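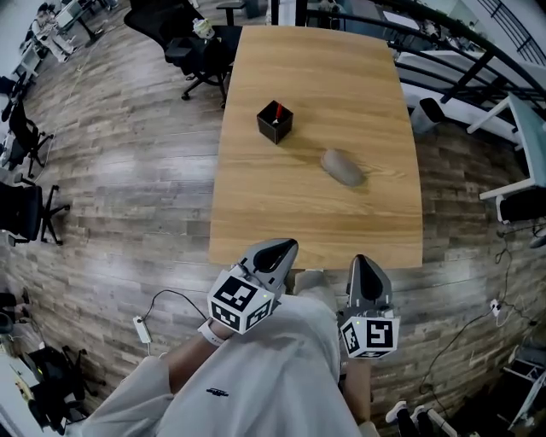 Section 7. Setting up a table

Applies to shared tables in the Mirkgate room. Do this before you sit down to work.

1. Wipe the top, along the grain. Damp cloth, no spray. Dry it right away.

2. Pen holder goes toward the far end. One pen is plenty, put extras back in the supply drawer.

3. Mouse within easy reach. Check the batery first - spares are with Zulema Iturra.

4. Power strip stays on the floor. Run cables away from where your feet go.

CAUTION: Do not roll a chair over a cable. Lift it across.

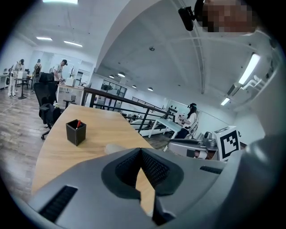
5. Chair next. Set the height, then the armrests. They should clear the table edge when you push in.

6. Bags off the tabletop. Drinks too.

Note: plants get watered by Helmut Wegener only. Please dont help.

When you leave - pen back in the holder, mouse off, chair in. Loose adapter or worn cable, unplug it and tell Mbali Cele.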